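Reporting on Public Events, Unit 11: Early reports and attribution
Instructor: Yara Atallah
Handout revised 4 May 2023

The first version of a breaking story is usually built on one official statement. Before you use it, write down who said it, when, and whether that person was at the place. A minister speaking at an airport is a source for what the minister thinks. The police log is a separate source.

Use "said" for claims. Avoid "confirmed" unless two sources with no link to each other agree.

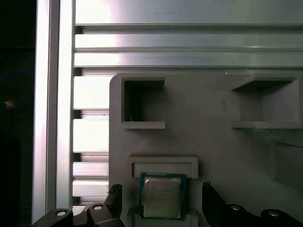
Words such as "attack" and "accident" carry a finding about intent. Until there is one, use "crash," "fire" or "explosion." Put the label in quotation marks only if you name the speaker in the same sentence.

Corrections go at the top of the story, with the time. Do not change the text without a note — readers compare copies.

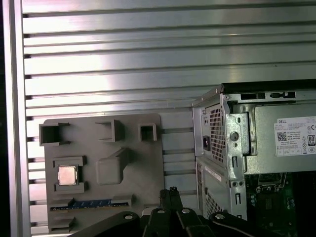 Layout of a running story comes next. Keep separate spaces for what is known, what is claimed and what is still open. The gray board has three square openings near its top edge, each a different size, and your three sections will be uneven in the same way. In the first hour "known" may be one line.

For October: read the Dronuseck file and bring a rewrite, 30 lines at most.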